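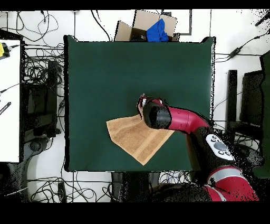
Home and Laundry > Folding and storage
Thread: Small towels never come out square

Posted by dravovcombe_lass
Saturday, April 2, 2022

We have 143 tan hand towels at the guest house and I fold most of them. They go in half, then in half again, and by the second fold one side is always longer than the other. The stack leans and the shelf looks a mess. I fold on a table with a green cloth over it. Is it my folding or the towels?

Reply from Hostus
Bit of both. Terry pulls out of shape along the woven stripe, as that part has no loops and shrinks differently. Line up the stripes first and let the edges fall where they like.

Reply from mekwood70
Disagree. Line up the corners. If you go by the stripe you get a neat band in the middle and ragged ends, and it's the ends people see on a shelf.

Reply from Hostus
Only if you put them on the shelf with the ends out. Fold facing out, always.
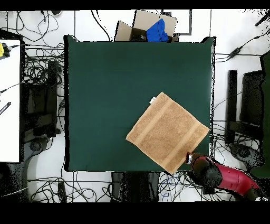
Reply from Rukhsana Jafri
I did hotel linen for 8 years. Before any folding, get the towel completely flat and square to yourself. If it's lying at an angle on the table you will fold at an angle, however careful you are. Keep the care label in the same corner every time, top left for me, and you'll know which way round you are without thinking.

Reply from dravovcombe_lass
I've never looked at where the label is. Will try that. What about when they come out of the basket in a lump? That's the slow part for me.

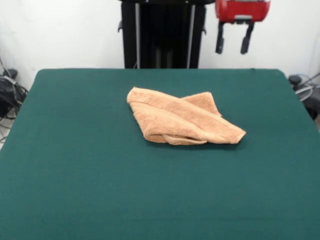
Tan terry towel in a heap on green felt.

Reply from mekwood70
Shake it. Two corners, one good snap, down on the table. Takes a second.

Reply from Rukhsana Jafri
Shaking is fine at home but you get fluff everywhere. Find one corner, lift it straight up and let the rest hang, then run your other hand down the hem to the next corner. 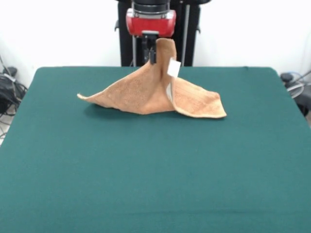
Go for the corner nearest the label if you can find it. Once you have two corners on the same short side, lay the far end down first and bring it towards you.

Reply from Ghauri
Does the cloth on the table make a difference? I use a bare worktop and the towels slide about.

Reply from Hostus
Yes, felt or a thick cotton cover grips the loops. Mine is an old blanket. The downside is it picks up lint.

Reply from mekwood70
Bare table for me. On felt you can't nudge the towel straight, you have to lift it and start again.

Reply from dravovcombe_lass
Did a pile this afternoon going by the label and the stripes. Better, still a few wonky ones at the bottom. I'll try corners on the next lot and post which stack is straighter.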